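Sat 3 November

Okay friends, a long one tonight, so get yourself a drink. I finally finished the Buchanan sweater, the one I cast on back in September and have been grumbling to you all about ever since. 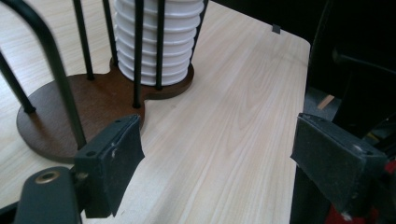 First, the yarn. I used Volline in the oatmeal color, and I bought it at the little shop in Ernau when we were passing through. I meant to buy two skeins for a hat. You know how that goes!

The pattern calls for size 40, and my gauge was a tiny bit off, and I told myself it would come out in the wash. Friends, please don't do what I did. Gauge does not come out in the wash. I got all the way to the underarms before I tried it on, and I could have fit a throw pillow in there with me.

So back I went to the yoke. I cried a little, then I made toast, then I wound everything back up while listening to a whole audiobook about lighthouses (pretty good, a bit slow in the middle).

Now the sleeves. The pattern says 48 stitches at the cuff and I kept ending up with 47 – every single time, both sleeves. If you're knitting this one, look at the decrease right after the thumb side marker. It's very easy to work it twice if you're watching TV, and I was always watching TV.

A few of you asked about the neckline. I did the folded collar instead of the plain rib, and I sewed it down loosely so it still goes over my head. My first try was so tight I got stuck in it in the hallway and had to sit on the stairs for a minute.

Blocking: cool water, a little wool soap, rolled up in a towel and then laid flat on the spare bed. It took two days to dry because the weather has been so gray. The cat was not allowed in and has opinions about that.

Next up is the Kaso shawl, in green I think, or maybe that rusty red I keep going back to look at. If you've made it, please tell me how bad the lace edge is – I'd like to know before I start!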